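Notebook, prep kitchen bench
Jun 9, 2021
Entry by Tekle Habte, for me and for whoever has the bench after me

Started late because the key to the back store was with the morning shift. Gunnel Magnusson came at the beginning and stayed longer than she planned, so much of what is written here comes from her and not from me.

Purpose of today: decide which parts of the breakfast preparation at the Lirnau canteen we propose to give to the arm, and which parts stay with the people. The canteen people have asked us this many times and we always answered with a drawing. Gunnel says a drawing makes them more worried, and I think she is right. They want to know who does what at six in the morning.

How the work goes now, as Gunnel explained it to me again (she worked on that line before she came to Gurkau):

First person in opens the store, brings out cereal and fruit, fills the plates. Second person does bread and the toaster. The third one is officially for washing up but goes everywhere, wherever something is missing. It is the third person's work that I never had in my drawings. I had two stations and a line between them, and the third person was the line.

We wrote down the tasks again on the big paper. I copy only what was changed.

Fruit to plate: arm, if the fruit comes in the shallow tray. From the deep bucket, no.
Cereal boxes upright on the counter: arm.
Opening cereal boxes: person.
Bread into toaster: person for now. Gunnel wants this one for the arm because of burned fingers. I want to wait.
Wiping: person.
Seeing that something is missing: person. I had left this out completely and Gunnel wrote it herself, with two lines under it.

On the "seeing that something is missing" we talked a long time. My idea was that the arm frees one person, and the free person sits down, or goes to the till. Her idea is that if the arm takes the fruit and the boxes, then the two people who remain stand further from the food and notice less. Before, your hands were in the fruit and you knew at once if it was soft. Now you would have to walk over and look. It must be a task with a name and a time, or it will be lost. I did not have a good answer. I will put it in the proposal as a task, six minutes in each hour, and we will see what Lirnau says.

She also told me about the Dasotier trial at the other canteen, before my time. There the staff were called "operators" from the first week, and they did not like it. They were cooks. Some of them took it as a joke and some did not. Please let us write "kitchen staff" in all papers. I have already changed it in the training sheet, but the old word is still in the title of the file and I do not know how to change it without breaking the links. Can someone help.

Speed. The limit on our bench is set at 40 percent and I want to keep it there when the arm goes to Lirnau. There was a request from Altıntaş to show it at 100 for the visit. I answered no, politely I hope. If the staff see it fast the first time, they will stand back from it, and afterwards it is difficult to make them come near again. Gunnel agrees. She says that with the slow speed people begin to reach past it, and this also must be trained, so slow is not a complete answer either.

Training. The plan was one long session for all. Gunnel would like short ones, with two people at a time, on their own counter and with their own things. This costs us more travelling. But in the long session only the same persons ask questions, and the early shift is asleep by then. I calculated the hours again with the short sessions and came to 64 in total, which is over what we have in the budget. I leave the number here so that it is not forgotten, and I will ask if part of it can move to September.

Stop button. Where to place it is still open. On the drawing it is at the left end of the counter, but left is where the bread person stands with her back to it. Gunnel thinks there should be two. I asked the price of a second one and have no reply yet.

Layout of the bench in the afternoon, board under the gripper, toaster and oven at the back: 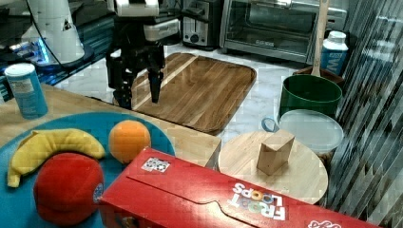
LAYOUT AND REACH

I kept the cutting board directly on the counter, with the toaster and the toaster oven standing behind it against the back. For the person doing bread this is a real question, as she would have to pass her hand over the board each time, and the board is the place of the arm. Gunnel tried the movement several times with the arm switched off and did not like it. She proposes that the toaster goes out of the shared area. The oven can stay, as its door is opened less often in their routine.

Fruit is the plush set on the turquoise plate: banana, orange, and the big red one which Gunnel calls tomato and I call apple. (We should decide, it makes confusion in the notes.) Soft fruit is kind to the gripper and tells us little about a real pear. I write this every time, and I write it again.

Cereal box lying on its side, Froot Loops. At Lirnau the boxes will arrive lying down in a carton, so standing them up is the task, and it should not be started from a box which already stands. Please keep it so when you set up the bench.

The bucket with the wooden spoon has a place behind the food container. Gunnel says a spoon standing up like this would be taken by somebody ten times in a morning, so its place changes all the time, and the arm must not depend on it. I agree. Added to the list of things which are allowed to move.

To do:
- proposal text, with the noticing task in it (me)
- ask for the second stop button again (me)
- short sessions, first dates with the early shift (Gunnel)
- real pears, hard and soft
- toaster to the side table, then repeat the reaching with both of us at the counter

Gunnel has the big paper in her office, not in the drawer.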